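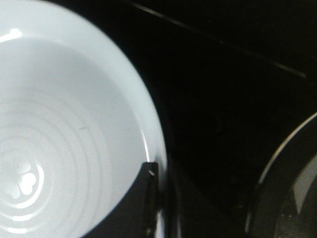 Handling glazed bowls with a kitchen arm

A white bowl with a thick rounded rim is an easy thing for an arm to hold, provided the fingers go on the rim, one inside and one outside. The house rules below are the ones we use at the Brandcombe test kitchen. They suit most two-finger arms sold for home counters.

Before the first lift

Wipe the rim with a dry cloth. Grease on a glaze costs you more grip than you would think.

Empty the bowl. Practice lifts are done with nothing in it, and the first loads should be dry rice or beans – soup comes much later.

Check the finger pads for nicks. On the Oprea arm they come off with one screw each. Tighten the screw by hand and leave it there.

Setting the grip

Start at the lowest force setting and go up one step at a time until the bowl stays level. Our everyday bowl weighs 710 grams and lifts cleanly at step 4. Write the number on a piece of tape inside the cupboard door.

Keep the fingertip clear of the bottom of the bowl. If it touches the glaze down there, raise the arm a little and close again.

Shiny glaze on a dark counter can fool the wrist camera. A bright patch from a ceiling light may be read as an edge. Switch off the lamp directly overhead and use one off to the side.

Space and speed

Leave 20 centimeters between the bowl being lifted and any other pot or dish. The outside finger needs room to open.

Run at slow speed whenever someone is standing at the counter. Children and pets stay out of the kitchen while the arm is powered.

Know where the stop button is and press it once at the start of every session. Filedberg arms need a full restart afterward, so allow a couple of minutes.

Afterward

Run a fingernail along the rim and feel for chips. A chipped bowl goes out of arm use, even if it is still fine for the table.

Wash the pads in warm soapy water and dry them flat. Andholm pads should be replaced after roughly 36 hours of running time, sooner if they feel slick.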